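Vornwood Creator Earnings Table
Data card, second release, October 2021

What it is

One row per video channel per month, with the channel's follower count, posting frequency, main language and estimated ad income. The table covers 713 channels. It grew out of a spreadsheet built to settle an argument over whether cooking channels earn more than prank channels. The argument goes on, now with columns.
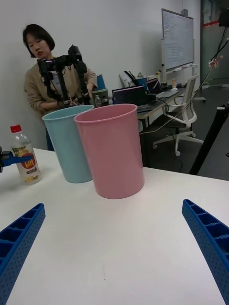 Where the numbers come from

Follower counts were copied from public channel pages on the first of each month. Income is estimated with the Cheetham formula, which multiplies views by a rate per country and then hopes. Each estimate has a low and a high value, and the gap between them would often buy a house.

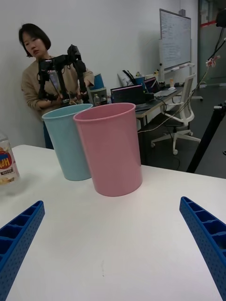

Can I use the income column to rank channels?
Only within one country and one category. Across borders the ad rates differ so much that a ranking mostly tells you where the viewers live.

Known problems

Follower counts above a million are rounded by the site, so a big channel can look frozen for months and then leap. The March file has 11 duplicate rows, left in place so that old results can be repeated. Two channels changed their names and appear under both. 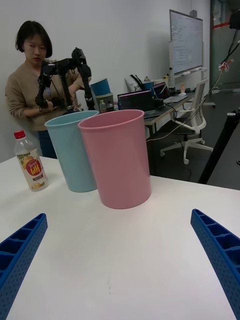 Comparing channels by raw followers is the mistake we get the most mail about. A channel that posts daily and one that posts twice a year shouldn't share a chart without some adjustment. The pink cup looks bigger than its neighbor mostly by standing closer, and a channel that posted this morning gets much the same help. Use the column views_per_post, which Dimard computes over 4 months.

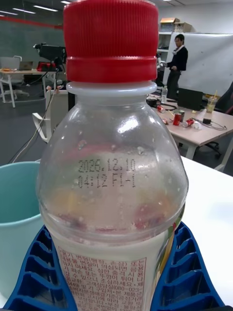

Files and license

channels.csv: names, categories, languages
monthly.csv: counts and estimates
rates.csv: ad rates by country, maintained by Vinent

Free to use with credit. Please don't mail us to say your favorite channel earns more than that. Send a row we can check.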